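Print this page | E-mail this page

Unit 4: Soft Furnishings in Small Rooms
Course handout, Certificate in Residential Interiors, Trerkau College

Students should read this handout before the practical session and bring their completed measuring sheet. The session assumes familiarity with the fibre terms introduced in Unit 3.

4.1 Fabric and light
The weave of a fabric governs its appearance in a room as much as its colour does. Satin weave carries long floats across the surface, and these reflect light strongly along a ridge while leaving the adjoining crease dark. A satin curtain may therefore appear to hold several tones of one dye. Plain-weave cotton scatters light evenly and will look much the same from the doorway as from the bed.

4.2 Fullness
Fullness is the ratio of flat fabric width to finished curtain width. Lightweight cloth generally requires a higher ratio than heavy cloth. Where a curtain is drawn to one side, its folds will run diagonally from the point of gathering, and the hem will no longer sit level. Allow for this when marking the drop.
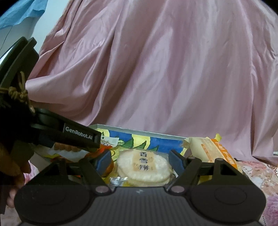
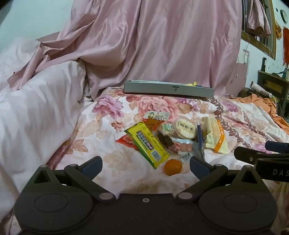

Bedroom with floral bed covering. The pink satin curtain discussed in 4.1 is in the first view.

4.3 Pattern and plain
A patterned bed covering is usually the largest area of print in a small bedroom. The conventional advice is to take one colour from the print and repeat it in a plain fabric elsewhere. Students are expected to test this advice against samples from the Boltside and Purkon swatch books, which are held in the resource room and may be borrowed for up to 6 days.

4.4 Assessment task
Prepare a fabric schedule for a single bedroom of 13 square metres. State the fibre, weave, width, fullness and care instructions for each item. Calculations must be shown in metric units, and seam and hem allowances listed separately. The schedule contributes 69 marks to the unit total; the remaining marks are awarded for the sample board. Late work is subject to the penalties set out in the course guide.

Revised 10 September 2023
© Trerkau College. Enquiries: Interiors Office, Yuan Building. Back to top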